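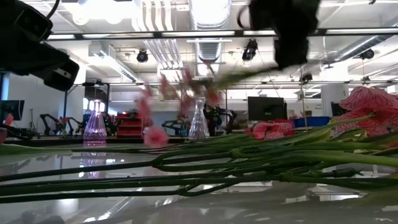

Pink flowers on the move at the Poton workshop, with two glass vases waiting behind the stems.

If you've ever tried to get a grocery store bouquet to stand up straight, you'll have some sympathy for the robots at Poton. I spent a morning there watching people teach them to put flowers in a vase, and I came home with a whole new respect for my own thumbs.

The project is called Eide, and the idea is pretty simple. A person sits down at a pair of hand controls and does the job through the robot: reach down, pinch a stem, lift, swing it over to the vase, let go. Every move gets recorded. Do that enough times and the software starts to work out how to do it without anyone at the controls. The team wants 4000 recorded runs before they train the next version, and when I visited on 10/15/20 they were still a good way short of that (and a little tired of pink, I think).

Anas Semaan runs the sessions, and he let me have a go. Oh boy. The controls are light and they follow your wrists nicely, but you can't feel the stem at all. I squeezed way too hard on my first try and dropped the second one halfway to the vase. "Everybody grabs it like a broom handle," Semaan told me, and then he picked one up on the first pass while still talking to me. Show-off!

Stems are hard for a bunch of reasons. They bend, they cross over each other, and the leaves snag on whatever is next to them. The shiny tabletop doesn't help either, with reflections of the lights and the glass showing up right where the robot is trying to look. Semaan wants to keep it that way. He says most kitchen counters and shop displays are just as messy to look at, so the robot might as well get used to it now.

New operators practice for three days before any of their runs count. After that a good one can get through some 160 in a shift, bad grabs included. The bad grabs stay in the recordings, by the way, as long as the person fixes the mistake before moving on. I asked if mine would be kept and got a very polite smile.

Poton started on flowers in July, after a long stretch of folding towels. Next up is a job with small potted plants, which Semaan says will call for a different way of gripping and a lot more sweeping up. I've asked to come back for that one, and I'm bringing my own apron.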